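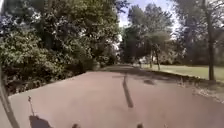 Streets & Surfaces

Thread on asphalt crack sealing, mostly notes from the Sorkville path maintenance review I sat through in May. Long, and only of interest if you own pavement.

A crack narrower than a pencil line usually gets left alone. Once it will take a coin on edge, water gets to the base, and the base is what you paid for.

Sealing and filling get used as synonyms in bid documents. They are different jobs. Sealing is for cracks that open and close with the seasons and needs a rubberized material that stretches. Filling is for cracks that mostly stay put.

Faisal Mengal's inventory listed 574 cracks on the path network. He logged length, width and whether the edges were broken. Depth was skipped, and I think that was the right call for a first pass.

Of those, 80 had edges too ragged to seal. Those go on the patching list. Pouring sealant into crumbled edges gives you a black line and the same leak.

Timing: spring and fall are preferred. Cracks are at mid-width then, so the sealant is neither squeezed out in summer nor pulled apart in winter.

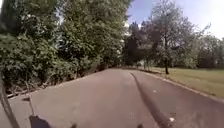

Issue 7

Prep is most of the cost. Blow out the dirt, pull the weeds, dry the crack. Sidra Ansari asked for a line item for root cutting where trees stand near the edge. It was approved without discussion.

Roots lift asphalt in a ridge, usually crosswise. Sealing the top of a ridge does nothing about the ridge. Either cut the root and fit a barrier, or move the path — the second is cheaper than people expect on open grass.

Overband width came up again. Stelios Kouris wants the sealant struck nearly flush. The contractor, Mughal, prefers a wide band because it holds longer. On a road I would side with Mughal. On a path used by bikes and wheelchairs, a wide band is slick in rain and soft in heat.

Compromise in the draft: narrow band, sand blotted on while tacky. Adeel Soomro is writing the spec language.

Someone asked about sealcoating the whole surface. It slows aging of the binder. It does not bridge a moving crack, and the crack will print through by the next winter.

Draft spec goes out for comment once the root clause is worded. Corrections welcome, particularly from anyone who has tried sand blotting on a slope.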